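Section 2: Following a Star and Saving Posts Before They Vanish

If you've come straight from the sign-up pages, welcome, and do get yourself a cup of coffee, as this section is a bit longer than the first. By the end of it you'll have your first few famous names in Sanna, your alerts set the way you like them, and a Keepsake folder that holds on to a post even if the star (or the star's mother) takes it down five minutes later.

You'll need your Hasmont account password and the names of the people you want to follow. We'll use the actress and singer from the sample list that comes with every new account, but you can put in anybody you please.

Adding your first name

1. Open Sanna and tap Stars at the bottom of the screen.

2. Tap the plus sign and type the name. Wait for the list to fill in before you pick one. A lot of performers share a name with a weather presenter somewhere, and you'll be getting wedding rumors about the wrong person for weeks if you tap too fast.

3. Check that the little card says Official Account. If it says Fan Page, you can still follow it, and plenty of our readers do, but the posts will show up in gray.

4. Tap Follow, then Done.

Note: A free account can follow up to 200 names. That sounds like an awful lot until an awards season comes along and you start adding every nominee's stylist. 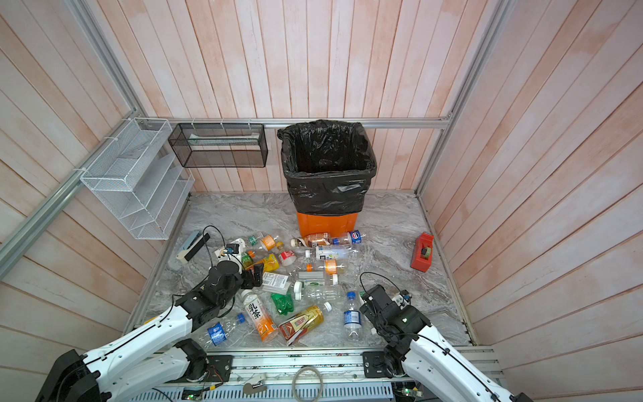 Once the name is on your list, Sanna goes back and collects the last few days of posts, so don't worry if the screen fills up all at once. Let it finish. On a slow connection this can take as long as two minutes, and closing the app in the middle means it has to start over the next time you open it.

Adding family and friends

This is the part people ask us about the most! Big news very often comes from a parent, a cousin or a bridesmaid before the couple has said a word, and so Sanna lets you tie those accounts to the star you're following.

5. Press and hold the star's name until the menu opens, then choose Circle.

6. Add each relative or friend the same way you added the star. You can give each one a label, such as Dad or Tour Manager, and the label will appear next to anything they post.

7. Slide the Weight bar to the left for people who love to tease and to the right for people who generally know what they're talking about. A post from somebody on the far left won't set off an alert by itself.

Caution: The Weight bar only changes your alerts. It doesn't check whether a post is true, and a heartfelt message with a ring emoji in it is still only a message with a ring emoji in it. Please wait for the couple or their spokesperson before you pass it along as settled.

Turning on Keepsake

8. Go to Settings, then Saving, and switch Keepsake on.

9. Choose whether to keep words only, or words and photos. Words only takes up far less room.

10. Go back to Stars and look for the small ribbon beside each name. If the ribbon is filled in, new posts from that account are being kept on your device.

If a saved post is later deleted, the ribbon turns red and the time Sanna noticed it is written underneath. We say "noticed" on purpose – the app looks in every so often, and the post may have gone earlier than the time shown.

Note: Keepsake can't bring back anything that was taken down before you switched it on. We'd love it if it could.

Caution: Kept posts are for your own reading. Putting a deleted post back out in public, especially one about a pregnancy or a breakup, can be unkind and may go against the rules of the site it came from. The Share button is switched off on red-ribbon posts for that reason.

If you see message 422

The message "422 – Name not accepted" nearly always means there's an extra space or an emoji in the box, often because the name was copied from a profile. Clear the box, type the name by hand and try again. If the star has recently married and changed the name on the account, try the old one as well.

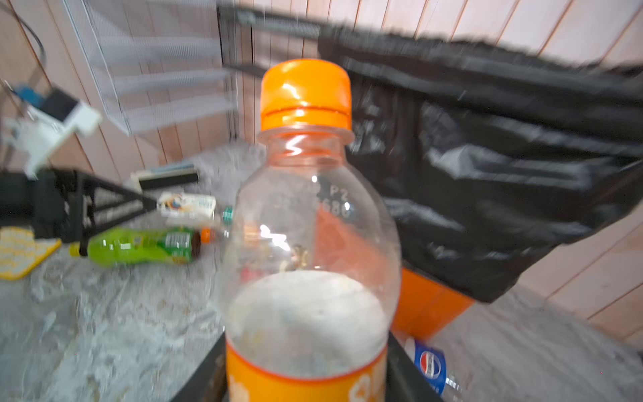

Ruby-Lee Prendergast adds, in the reader notes for this section, that she had the same message after a singer she follows put her husband's name in the middle of her own. Neither version would go through until she took out the hyphen. She'd also like everyone to know that removing a star from your list removes the whole Circle along with it, labels and all, and that she had spent an entire evening on those labels.

She's right about that. If you only want some peace and quiet for a while, press and hold the name and choose Rest. The Circle stays put, Keepsake carries on, and you can wake the name up again from the bottom of the Stars screen.

Continue to Section 3: Quiet Hours and Awards Night Alerts.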